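Search this site Search Go Popular searches

We use cookies to remember your settings and count visits. Accept Manage choices

New worktables are in at the Hawthorne room

Last updated: November, 4:15 p.m.

Well, they're in! The shared workroom at Hawthorne has its new tables, and if you've been anywhere near Ziltthorpe this fall you'll know how long some of us have been going on about them. I went over in the afternoon to have a look and ended up staying a good deal longer than I meant to, mostly running my hand over the wood like somebody choosing a melon.

For anyone catching up, the old tables were the folding kind with the metal lip. They wobbled if you leaned on them and they pinched your fingers when you put them away (I have the scar). The room is used for mending, model kits, sorting donated stuff, gift wrapping in the winter and whatever else people bring in, and a table that wobbles is no good for any of it. The neighborhood fund put up $3,000 back in the spring, which covered the tables, the delivery and a bit of sanding and finishing, and then we waited. And waited. The first delivery slot came and went, then a second one.

The tops came through Zerkier, the shop out past the rail bridge, and they're the sort I like best, with long narrow strips of wood laid side by side like a butcher block. I had pictured something very even and plain. Up close there's a lot going on, with creamy strips next to honey-brown ones and little knots here and there, and a darker band that I took for a shadow until I bent down and looked properly.
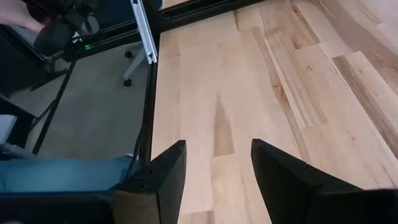
One reader wrote in before I'd even gotten home to ask whether all that wood wouldn't be ruined by Christmas. She'd had a strip-wood counter in her last kitchen, she said, and it was lovely for a year and then it had rings all over it from coffee mugs. Her advice was coasters, a damp cloth wrung out hard, and a firm word to anyone with a glue gun.

I think she's right about the glue gun. The plan so far is that people doing anything messy put down a mat first, and the mats will live in the room so there's no excuse. Drinks are still allowed, with a lid. I was hoping for a ban on glitter too, but I was outvoted on that one and I'm trying to be grown-up about it.

What sold me in the end was the color. The old tables were a speckled gray and anything small you dropped on them was gone - beads, screws, the backs of earrings, you name it. On pale wood you can find things again. I tested it with a paper clip from my coat pocket and I spotted it right off, even from the other side of the table. Not very scientific, I know, but I've lost a lot of small parts in that room over the years and I'd like some of them back.

Then there's the grain itself. I got a bit carried away with it, I'll admit. Once you've noticed the tapered streak, wide at one end and going down to a thin point, you can't stop looking at it, and over to one side there's a swirly orange-brown patch that's almost like a flame. A few of the strips are nearly white. I did wonder if people would want it all to match, but everyone I talked to liked it this way, and a couple of the regulars have already picked their favorite spot and are being pretty possessive about it.

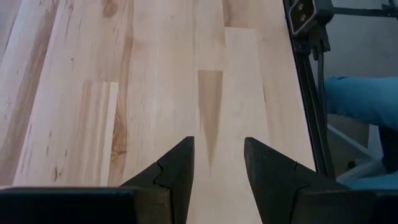

Pale strips, a honey-brown wedge and a small dark knot in the new wood.

Now for the part that's still being argued over, and that's storage. Under the old setup everything lived in cardboard boxes along the wall, and half the boxes had no bottoms left. The new idea is to keep plastic bins right at the far edge of the table, where you can reach them without getting up and where they'll be in plain sight of anyone who might feel like putting something away. So far that means a little yellow basket with holes in the sides, a bigger teal-blue bin and a see-through gray one, lined up next to each other.

I like the see-through one best, for the simple reason that I never remember what I put in anything. The blue one looks the nicest against the table. The yellow one is small, and I'm told small is good because it can't turn into a junk drawer, but I've met the people in that room and I'd say give it 2 weeks. Labels are supposed to be coming. There was talk of going by color and there was talk of going by size, and there was a long and fairly heated talk about whether scrap cardboard counts as paper. I left during that one.
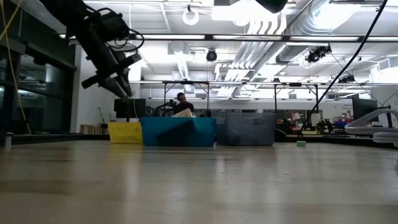

Anyway, the other question I keep getting is when you can use the place. Hours stay as they were, mornings from 9 until noon and then again in the late afternoon, and you still sign in on the clipboard by the door. You don't need to book unless you're bringing a group. If you are, put your name down with the front desk at Gulta House next door and they'll save you a table.

Please wipe down when you're done, and please lift the chairs instead of dragging them. The floor is next on the wish list and there's no money for it yet. If you've got spare coasters at home, or any of those thick rubber cutting mats, drop them off at the same desk and they'll find their way over. Good lamps are wanted too, the clamp kind, for the people doing fine stitching.

As for the old folding tables, they're stacked in the hallway and free to anyone who can carry them. Watch the metal lip. I'm going back myself with the jacket I've been meaning to mend since last winter, and I've already decided I'm sitting by the flame patch, so please don't take it.

Get our Ziltthorpe news by email Your email address Sign up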